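Institutional Research Analyst (Program Review and Enrollment)
Orell College, Office of Academic Planning
Full time, 12 months, exempt
Position 526

Orell College seeks an analyst to support its academic program review cycle. The position reports to Irena Adamczyk, Director of Academic Planning, and works daily with the registrar and the budget office.

The college enrolls almost 1,000 degree-seeking students. Each of its 109 active majors, minors and certificates is reviewed on a fixed rotation. The analyst prepares the data file for each review and answers follow-up questions from department chairs and the faculty senate.

Duties

Extract and clean enrollment, course, and completion records from the student information system.
Calculate credit hours by department, section fill rates, time to degree, and first-year retention.
Maintain the instructional cost model and document all changes to its allocation rules.
Prepare enrollment projections by program for the fall and spring terms. Projections are due to the budget office in December.
Complete assigned sections of federal and state reports.
Write short technical notes for readers who do not work with data.
Attend program review meetings as a non-voting resource.

The analyst does not recommend programs for closure or expansion. Those decisions rest with the provost and the board.

Required qualifications

Bachelor's degree in statistics, economics, public policy, sociology, or a related field.
At least 2 years of work with relational data, including SQL.
Working knowledge of R or Python.
Ability to explain a method in writing, including its limits.

Preferred qualifications

Master's degree.
Experience in a registrar's, budget, or institutional research office.
Familiarity with cost allocation or enrollment forecasting.
Knowledge of student privacy rules as they apply to small cell sizes.

Work location and schedule

The office is on the second floor of Ghaffari Hall. Core hours are 9:00 a.m. to 3:00 p.m.; the remaining hours are set with the supervisor. Up to two remote days per week are allowed after the first term. Student-level records may be handled only on college equipment.
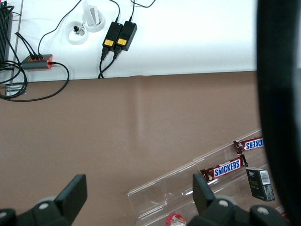 Power and cabling at the edge of a brown tabletop.

Compensation

Salary is set by the staff pay scale, grade 7, and depends on experience. Benefits include health and dental coverage, a retirement match after one year, and tuition remission for the employee and dependents.

How to apply

Send a cover letter, a résumé, and one writing sample of no more than five pages to Loredana Russo, Human Resources. The sample should present a quantitative result. Remove any confidential data before sending it. Names of three references will be requested from finalists only.

Finalists complete a 90-minute exercise using a de-identified enrollment file and meet with the search panel, chaired by Tsegereda Gebretsadik. Review of applications begins immediately and continues until the position is filled.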